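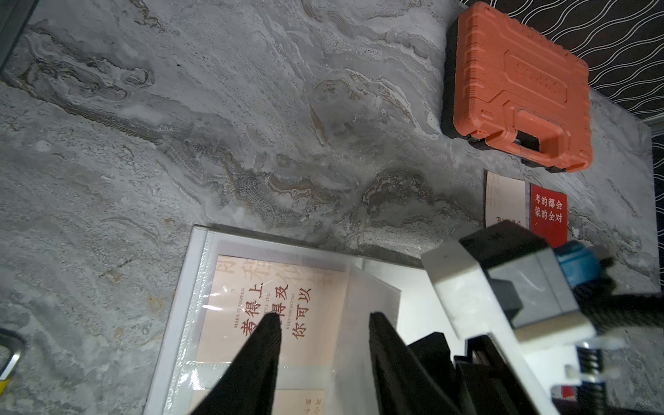 Open day at Prerthorpe, arm bench
Mar 15, 2025

Set up from eight. The marble-pattern table is the one we were given, so the arm base went on the near side and the orange toolbox stayed at the far corner. Light in that half of the hall is poor. Left the wrist camera on auto exposure for the first part of the morning, then fixed it by hand when the readings kept drifting.

Props for the day: the folder with the clear sleeve, the exam good-luck card inside it, and the two small cards (one solid red with white characters, one pale). Doltover sent the stationery. Visitors who could read the calligraphy column with 考得上 explained it to the ones who couldn't, and that took up a fair bit of talking time at the bench. Allow for it next time.

Demo script as run
Approach from above, fingers open, stop short of the sleeve. Let people look at the camera view on the monitor. Jog left and right over the card, then back to home. Second half is the pick, small cards only. We agreed in February not to try lifting the folder in front of the public and I kept to that, apart from one go before the doors opened. It slid and I stopped.

Sleeve glare
Still a nuisance. The creases in the plastic throw bright streaks and the edge finder takes them for the edge of the page. Chin build 7 is better than the last one on this but still wants to put the right finger too far over. I turned the folder a little on the table between groups and the result changed each time. Need a proper test with the folder at fixed angles, done in our own lab with the lamps we know.

The table pattern did not help either. The veins come up as lines in the edge map, worst in the dark speckled band across the middle. Plain mat next time, mid grey, matt. Ask Bremar if they have one, otherwise buy.

Picks
20 attempts on the small cards, 13 good. Most of the misses were the finger tip riding over the card without getting under it. Two were mine, wrong start pose loaded. The red card is easier for the camera to find than the pale one, no surprise.

Log stopped at 2,626 lines, copied to the shared drive under Prerthorpe. Nothing trimmed yet.

Questions people asked
How strong is the grip (several times). Whether it can read the cards. It can't, I said so, and one school group was let down by this. Could it turn a page. Not yet. A man from a print finisher wanted to know about sheets sticking together and left his card, it's in the tray by the kettle.

To do
Fit longer cable ties at the wrist.
Check the squared finger for wear at the tip.
Return the props to Doltover, keep the sleeve if they'll let us.
Write up the fixed angle test before the next Chin build.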